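Nollex Declines to Rank New Treltovard Cluster, Questions Benchmark Claims

Mon 22 August – Nollex, which runs shared computing for engineering firms, said today it has switched on its Treltovard cluster and will not submit it to any speed ranking this year.

The system has 2,092 processor cores across 13 cabinets. Nollex says a peak score would tell customers little about how long their own jobs will take.

"Everybody has a record to announce," said Amancay Navarrete, head of operations. "I'd like to see how those machines do on a Tuesday with 800 jobs in the queue."

Rendered interiors, no people in them:

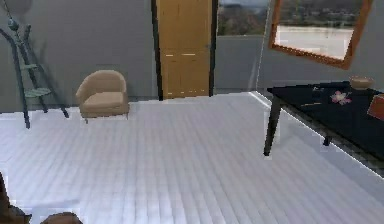
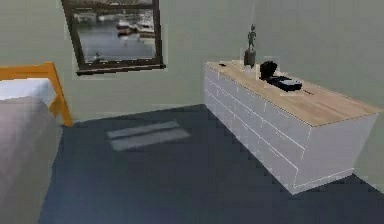
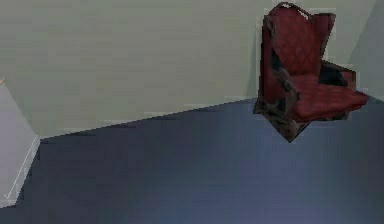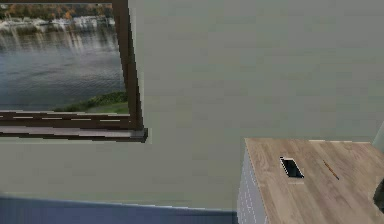 Navarrete also questioned the power figures that vendors quote, which often leave out cooling. Nollex will publish total electricity use for Treltovard each month, cooling included, with the first report covering June.

The cluster's job scheduler comes from Clisico. Nollex tested it against its older software and found shorter waits for small jobs but no gain for large ones.

"We were promised more than that," said Bảo Lò, who led the tests. "It's fine. It is not a revolution – we bought it on price."

Access is open to current customers, with 200 accounts moved over so far. New customers can apply through the Nollex office in Sepúlveda.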